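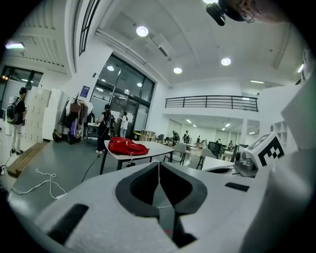
Fig. 1. Hand unit seen from its own camera, jaw pads in front and marker cube to the right, with the red backpack on the table further off.

Apr 1, 2020
Notes by Libor Kollár

Handout 6: Looking over a hand-held teaching kit before you buy it

Welcome back, everyone. Last time we went through the ways of getting a robot to learn a job from a person, and I promised we would spend a session on something you could order and have on your desk, so we are going to take the Vellberg kit and go over it the way a careful buyer would. I have grown rather fond of it (you will notice, I'm sure), but I shall try to be fair, and there are two or three things about it that I would want changed before I signed for a second one.

The kit is sold in two halves. The first is the hand unit, a gripper that you carry about and work yourself, with a camera that looks out over the jaws. The second is what Vellberg calls the wrist set: a pair of marker cubes on straps, worn on your own wrists, so that you can do the job with your bare fingers while a camera at head height watches. You may buy either half alone. The full kit came to 2892 euros when our department paid for it, and the wrist set on its own was 135.

1. The hand unit

Look first at the jaws in Fig. 1. The two black pads are curved and make a U between them, and that shape has more to do with what you can pick up than anything in the brochure. A curved pad is lovely on a strap or a rolled-up handle. It is less happy with a flat zip pull, and if you try one in the practical you will find yourself tilting your whole arm to get at it, which the software will then faithfully learn from you! Keep that in mind when you plan your movements.

The body is white with black foam padding. I like the padding very much, having knocked an older unit against a good many table edges. What I like less is the bulk. The body takes up a large share of the camera's view, the whole lower part of it, and whatever lies behind it is lost. Try this for yourselves: put a small thing on the table, walk towards it with the unit held as you would naturally hold it, and note down when it drops out of sight.

The cube with the black-and-white pattern stands on the right-hand side. It is there to be found by an outside camera, and the rule is the same as for all such markers: keep the faces clean, don't wrap your fingers over them, and don't press on them when you put the unit down. I would add a question for the buyer, namely whether a left-handed person can work with the cube where it is. Vellberg's answer was yes. Two of last year's group said no, and with some feeling.

One more point on the view from the hand unit. The camera takes in the room as well as the task: people, cables on the floor, coats on a rail, the lot. If you compare this kit with the Hesa one, which has a narrower lens, you will see a good deal less of all that, but you will also lose your place in the room more easily when you turn. There is a choice to be made there and I don't think either firm has made it wrongly. Ask anyone in the room whether they mind being recorded, please, before you start.

2. The wrist set

I will admit that I thought of this half as the poor relation until I wore it for an afternoon. You strap a cube over the back of each wrist and then simply get on with things. Two hands on the bottom edge of a backpack, straightening it on a table, is a job that takes a moment with fingers and rather a lot of patience with a gripper. Soft goods with zips, straps and buckles are where the wrist set earns its keep.

The price you pay is that your hands are not a robot's hands. The cube tells the software where the wrist is and how it is turned. It says nothing about what your thumb is up to, so somebody has to work that out from the pictures afterwards. Luangrath sells a glove which claims to deal with this, and we will come to it in July if the loan goes through.

Sleeves matter more than you would think. Bare forearms are best, or cuffs that stay well back from the cubes. Do check both sides before each recording.

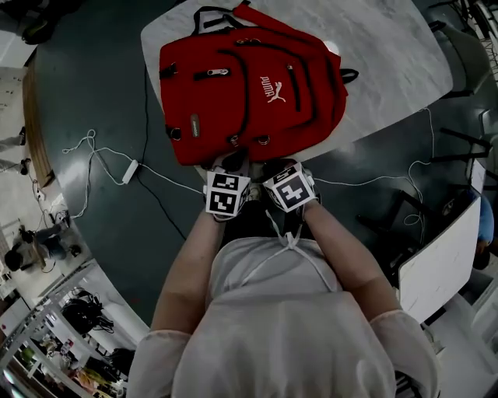

3. What we ask of you in the practical

Work in pairs. One of you records and the other watches the cables, and you change over halfway.

Take the backpack task from the Sakdale sheet and record it first with the hand unit and then with the wrist set, 200 short recordings in all between the whole group, shared out on the sign-up page. Start each one with the bag lying flat.

Write a page, in plain words, on which half of the kit you would buy if you could only have one, and for what sort of work. I am not looking for a particular answer, and I have given good marks to both. Please bring your notes to the next session even if they are messy, as we shall be reading parts of them aloud.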